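Keeping the neighborhood tool library going

I finally did the thing I have been promising to do in this newsletter for months, and went through the whole loan book at the Stordale tool library. It took me two evenings and most of a pot of coffee, and I came away with sore eyes and a much better idea of what you people get up to on your weekends!

The big surprise was the tile saw. We have 200 items on the shelves, and I would have bet money on the cordless drills being the favorite, but the tile saw went out 33 times between spring and now. Thoa Lâm borrowed it twice for the same bathroom (she changed her mind about the layout, and I have seen it, and she was right to). The drills came second. The post hole digger came dead last, so if you have a fence in mind, please take pity on it.

A few housekeeping things while I have you. Blades and sanding discs are yours to supply from now on, though we'll still keep a few spares in the drawer by the door. Extension cords need to come back coiled, and I mean coiled, the way Kheri Kirui showed us in July, over-under, with no wrapping around your elbow. And if something starts making a funny noise, write it on the tag! I don't mind a broken tool half as much as one that gets put back quietly and then ruins somebody else's afternoon.

We also have a new shelf of kitchen gear, thanks to Alžběta Ševčík, who moved to a smaller place and gave us her canning kettle, a cherry pitter and a pasta roller. The kettle is enormous. Bring a car. 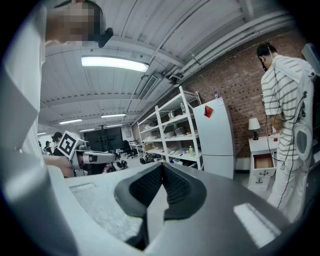

Now, clothes. I get asked all the time what to wear to our fix-it evenings, and my answer is always something old that you don't love. White is a brave choice for anything with oil in it - it looks wonderfully crisp down the left side of the photo, and I would have a handprint on mine in ten minutes. Bare forearms, like the one reaching in there, I'm all in favor of, as long sleeves get into everything. Shoes with closed toes, please, and tie your hair back if you're going near the grinder.

The next fix-it evening starts at 6:30, same room, and Tài Thân is bringing his sharpening stones, so dig out those kitchen knives and wrap them in a towel for the walk over.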